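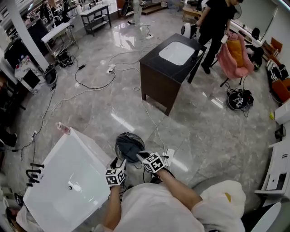
Print this message | E-mail this message

To: Larano Housekeeping list
Date: 13 September 2023
Subject: Re: Cloths, fans and the end of summer

> I have read the thread about dusting fans twice and am no wiser. One
> half of the list says take the grille off, soak it in the bath and dry
> it on a towel. The other half says wave a duster at it and go home.
> I have a big room to do before October, with two fans, more sorts of
> chair than seems decent, washbasin units that aren't plumbed into
> anything, and extension leads all over the floor. Which cloth? And in
> what order? I was going to order a box of the ones from Oberholzer
> but at 85p each I would like to be told they work.
> Zoltbridge branch

I can't tell you they work. I can tell you I have bought them, which is a different sort of recommendation.

Start with the fans, since that's what you asked about. I'm in neither half of the list. Unplug it, lay it down flat with the grille facing up, and put the cloth over it while you find your glasses. A fan standing up is always trying to turn its head away from you. Lying down it gives in. Go round with the wires, never across them, and when the cloth has gone the colour of a pigeon fold it to a clean face and carry on. If you are a person who takes grilles off, I admire you, and I'd like to know where you keep the little screws. Mine are in a jam jar labelled "stamps".

A floor fan and a table fan are the same job, except that the table fan has to be moved off the table first and there is never anywhere to put it.

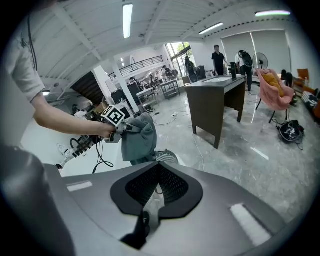
On the cloth itself, the Plaltier people swear by a flat weave and will write to you at length if you disagree. I use a flat one for desk tops and chair backs, and a waffle one for anything that has a grain, a grid or a grudge. Mesh chair backs are the exception. Do them dry, with the flat cloth, from the top edge down. Wet mesh holds on to fluff like a family argument.

Fold either sort in half and then in half again before you start. I know everybody says this. I also know what everybody's cloth looks like when I walk past, and it is a ball.

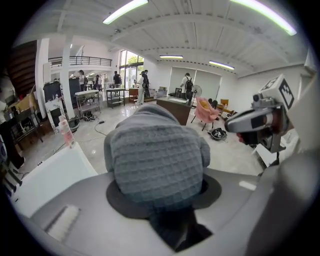
A grey waffle cloth, bunched up, with the staircase on the far left and green trees beyond the glass.

Washbasin units: treat them as furniture until the day they meet a pipe. Dust collects in the basin and round the drain, and a quick squirt from a spray bottle will turn it into paste, so dry first and spray after. Spray the cloth and leave the basin alone. Do the cabinet front last. If it is dark wood it will show every pass you made, and you may as well only make them once.

Leads: pick them up. I mean it. I used to mop round ours, and you could read the history of the winter in the stripes. Switch everything off, unplug, wipe each cable by drawing it through a folded cloth, then coil it and put the adapters in a bag. It takes me 5 minutes a lead and I have never enjoyed one of them. Polished marble is unforgiving about what was lying on it.

Cushions: a small yellow mark on a white cushion should be dabbed, left alone, looked at the next morning, and then turned over. That is the full method.

As for order, I go high to low and back wall to door. Rails, tops of cabinets, tables, chairs, fans, leads, floor. The fans come late on purpose — they drop more than you'd think, and you want the floor still to do. Mirrors come whenever you can't stand the sight of them any longer. If there's a staircase, do it on a separate day and bring a sandwich.

So, the Oberholzer ones. They wash well at first. After that the waffle goes flat and you own a flat cloth, which will please Plaltier. I'd order 5 and see how you get on before you commit yourself to a box. The last box I ordered turned out to hold 700, and I've been giving them as wedding presents.

Let the list know which sort you settle on. Dry the fans properly before you put the covers over them, or we'll have the mildew thread again.

Print this message | E-mail this message

Comments

Flat weave for fans. Waffle snags on the wires and you end up with threads in the motor. I have said this before.

I do the leads with an old sock on each hand. Two at a time, no folding, and it frightens the cat.

Could someone say whether the covers can go on if the fan is going in the loft? Ours came back up smelling of onions last year.

Would swap two dozen waffles for a decent mop head, collection from Larano. Not the ones from the wedding.

Laid mine flat as instructed. Much easier. Still can't find the other fan.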